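Plendach zahlt, das Institut denkt: Neues Geld für die Erforschung der Grenze

Golto-Institut für Grenz- und Handelsrecht findet nach langer Suche einen Sponsor und muss dafür nur einen Hörsaal umbenennen

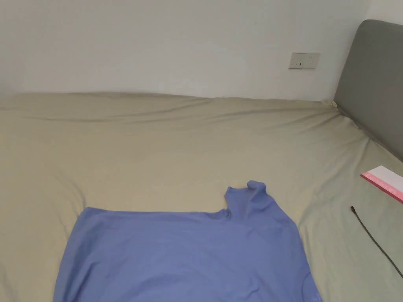

Das Golto-Institut für Grenz- und Handelsrecht hat einen neuen Geldgeber. Der Logistikkonzern Plendach wird die Arbeit der Einrichtung in den kommenden drei Jahren mit insgesamt 544.000 Euro unterstützen, wie beide Seiten am Vormittag mitteilten. Die Mitteilung umfasst vier Seiten, von denen die erste das Logo des Konzerns zeigt und die letzte ebenfalls.

Das Institut untersucht, was mit Verträgen, Lieferketten und Zollformularen geschieht, wenn sich Staaten voneinander entfernen oder, seltener, einander annähern. Gegründet wurde es in den Jahren nach dem britischen Referendum, als jede Hochschule, die etwas auf sich hielt, eine Meinung zur Zollunion brauchte. Manche dieser Einrichtungen sind inzwischen in größeren Fakultäten aufgegangen. Das Golto-Institut hat überlebt, nach eigener Darstellung wegen der Qualität seiner Forschung, nach Darstellung der Nachbarfakultät wegen eines sehr langfristigen Mietvertrags.

Direktorin Annelies Jacobs sprach bei der Vorstellung von einer Partnerschaft auf Augenhöhe. Plendach-Vorständin Vanderleia Pimentel sprach ebenfalls von einer Partnerschaft auf Augenhöhe, was die Vermutung nahelegt, dass man sich vorher abgestimmt hatte. Die Wissenschaft brauche die Praxis, sagte Pimentel, und die Praxis brauche jemanden, der die Ursprungsregeln bis zum Anhang lese. »Wir haben im eigenen Haus zwei Leute, die das können. Einer davon geht in Rente.«

Das Geld soll vor allem in zwei neue Stellen fließen. Besetzt werden soll zum einen eine Postdoc-Stelle zur gegenseitigen Anerkennung von Produktstandards, zum anderen eine Koordinationsstelle, deren Aufgabe in der Ausschreibung mit »Vernetzung« umschrieben ist. Auf Nachfrage, wer hier mit wem vernetzt werde, verwies das Institut auf die Ausschreibung.

Hinzu kommt eine jährliche Konferenz. Die erste ist für Juli geplant und trägt den Arbeitstitel »Nach der Grenze ist vor der Grenze«. Ein anderer Vorschlag, der ohne Fußballbezug auskam, fand in der Vorbereitungsgruppe dem Vernehmen nach keine Mehrheit. Inhaltlich soll es um Lebensmittelkontrollen an der Außengrenze gehen, um den Datenaustausch zwischen Zollbehörden und um die Frage, weshalb dieselbe Kiste Käse je nach Hafen einen halben Tag oder eine halbe Woche unterwegs ist. Die letzte Frage stammt erkennbar vom Sponsor.

Zur Gegenleistung gehört, dass der größere der Hörsäle im Erdgeschoss künftig Plendach-Auditorium heißt. Bislang hieß er Raum 2. Gegen die Umbenennung hatte sich im Vorfeld Widerstand geregt, allerdings überschaubarer: Der Fachschaftsvertreter Jelle Van Hecke kritisierte, dass die Studierenden aus dem Hochschulportal von der Änderung erfahren hätten, und zwar auf der Suche nach Raum 2. »Drei Kurse standen im falschen Gebäude«, sagte er. »Einer davon hat dann dort stattgefunden.« Die Verwaltung bedauerte das Versehen und kündigte ein Hinweisschild an.

Ernster nimmt man im Institut den Einwand, der bei solchen Verträgen immer kommt und auch diesmal kam: ob sich unabhängig über Zollpolitik forschen lasse, wenn ein Unternehmen mitzahlt, das an jeder Grenze des Kontinents mit dem Zoll zu tun hat. Die Ökonomin Etelka Dudás, die dem wissenschaftlichen Beirat angehört, hat dem Vertrag zugestimmt, ihre Zustimmung aber mit einer schriftlichen Anmerkung versehen, die länger ausfiel als der Vertragsabschnitt, auf den sie sich bezog. Darin verlangt sie, dass sämtliche Arbeitspapiere ohne vorherige Freigabe erscheinen und dass der Konzern sie zur gleichen Zeit zu lesen bekommt wie alle anderen.

Beides steht nun im Vertrag. Plendach erhält einen Sitz im Kuratorium, dort aber kein Stimmrecht in Fragen des Forschungsprogramms. Pimentel sagte, man habe damit keinerlei Schwierigkeiten. In der ersten Entwurfsfassung, die dieser Redaktion vorliegt, ist an derselben Stelle noch von einer »frühzeitigen inhaltlichen Einbindung des Partners« die Rede. Der Satz ist durchgestrichen, am Rand steht ein Fragezeichen und darunter, in anderer Handschrift, ein »Nein«.

Dudás wollte sich zur Urheberschaft des Wortes nicht äußern. Sie sagte lediglich, sie halte die jetzige Fassung für lesbarer.

Für das Institut endet mit dem Abschluss eine Durststrecke. Der vorherige Hauptsponsor, die Beratungsfirma Bruslow, hatte seine Förderung auslaufen lassen, nachdem das Thema Austrittsfolgen, so die damalige Begründung, »am Markt ausreichend verstanden« worden sei. Im selben Quartal bot Bruslow ein kostenpflichtiges Seminar zu Austrittsfolgen an. Die Lücke im Haushalt wurde mit Rücklagen, einem Projekt über Fischereiquoten und dem Verzicht auf die gedruckte Fassung des Jahresberichts geschlossen. Letzteres habe, so Jacobs, zu keiner einzigen Beschwerde geführt, was man im Haus mit gemischten Gefühlen aufgenommen habe.

Zwischenzeitlich war auch mit dem Softwareanbieter Kioko verhandelt worden, der Programme für elektronische Zollanmeldungen vertreibt. Die Gespräche galten als weit gediehen. Gescheitert sind sie nach Angaben aus dem Umfeld des Instituts an einer Studie des eigenen Hauses, in der die Benutzerführung marktüblicher Anmeldesysteme untersucht wurde. Kioko lag darin auf dem vorletzten Platz. Das Unternehmen teilte auf Anfrage mit, man habe sich aus strategischen Gründen anders orientiert und wünsche dem Institut alles Gute. Die Studie ist weiterhin abrufbar und gehört zu den meistgelesenen Veröffentlichungen des Hauses.

Bei der Vorstellung im frisch benannten Auditorium saßen mehr als 60 Gäste, darunter Vertreter der Handelskammer, mehrere Kanzleien und ein Kurs im Europarecht, der eigentlich Vorlesung gehabt hätte. Die stellvertretende Direktorin Anouk Van Acker umriss in einem kurzen Vortrag, woran in den kommenden Jahren gearbeitet werden soll. Im Mittelpunkt stehe weniger die große Politik als das, was von ihr übrig bleibe, wenn die Kameras abgezogen seien: Durchführungsverordnungen, Übergangsfristen, Ausnahmen von Übergangsfristen. Sie zeigte dazu ein Schaubild mit den Stationen, die eine Sendung Schnittblumen bis zur Freigabe durchläuft. In der letzten Reihe wurde fotografiert, vermutlich aus beruflichem Interesse.

Van Acker wies auch darauf hin, dass kleine Betriebe von den Veränderungen stärker getroffen würden als große, über die aber seltener geschrieben werde. Ein Konzern könne eine Abteilung gründen, eine Gärtnerei nicht. Ob die neue Förderung auch Untersuchungen zulasse, die für große Speditionen unvorteilhaft ausfallen, wollte anschließend jemand aus dem Publikum wissen. Van Acker antwortete mit Ja. Pimentel antwortete mit einem etwas längeren Ja.

Geplant ist ferner eine offene Sprechstunde, in der kleinere Unternehmen ihre Fragen zu Ausfuhrpapieren loswerden können. Sie soll einmal im Monat stattfinden und kostenlos sein. Rechtsberatung im eigentlichen Sinne werde man nicht leisten, betonte Jacobs mehrfach und mit Blick auf die anwesenden Kanzleien, die daraufhin nickten.

Weniger konkret sind die Pläne für einen gemeinsamen Podcast. In der Mitteilung wird er als »niedrigschwelliges Format« angekündigt, ein Starttermin fehlt. Van Acker sagte, es gebe bereits eine Pilotfolge über die Kumulierung von Ursprungsregeln. Sie dauere knapp zwei Stunden und werde derzeit gekürzt.

Der Vertrag kann nach Ablauf einmal verlängert werden, sofern beide Seiten zustimmen. Vorgesehen ist eine Zwischenbewertung nach der Hälfte der Laufzeit, durchgeführt von einer externen Stelle, die noch bestimmt werden muss. Für den Auftrag interessiert sich dem Vernehmen nach auch Bruslow.

Bewerbungen für die Postdoc-Stelle nimmt das Sekretariat des Instituts ab sofort entgegen, ausschließlich elektronisch. Wer das Formular im Hochschulportal nicht findet, soll sich telefonisch melden. Das Vorstellungsgespräch findet laut Ausschreibung in Raum 2 statt.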